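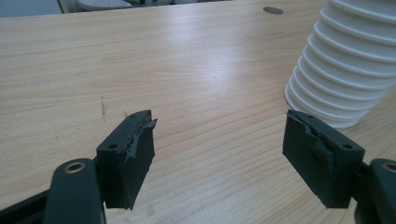

On the subject of the big table, which has now produced more messages than the roof did: I wiped it down this morning and I vote we leave the finish alone. The grain is fine and pale, it runs off at a slant once you get away from the left side, and what shine it has is plenty. Another coat and we'll be eating off a bowling lane. The white ribbed container can stay on it until somebody claims it. I have asked twice.

Tarcísio Cavalcanti wrote:
> Can we please agree on oil or varnish before January? Also, the
> Grønli shelf parts are still in the hall at Drorville and I have
> walked into them 4 times. Are there boxes left, or do I buy more?

Neither, see above. As for boxes, we have 13, all of them gray, which will make finding anything a treat. Please write on the side, in marker, large.

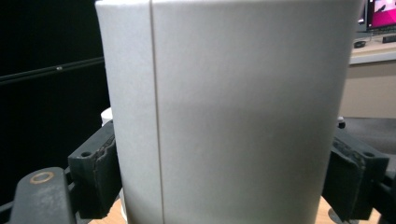 One of the gray boxes, seam side. Write on the wide part.

The shelf parts need two boxes, three if you insist on wrapping each bracket like a wedding present. Screws go in an envelope taped to the inside. I'll be there at 7 with the tape.

Gitau Mugo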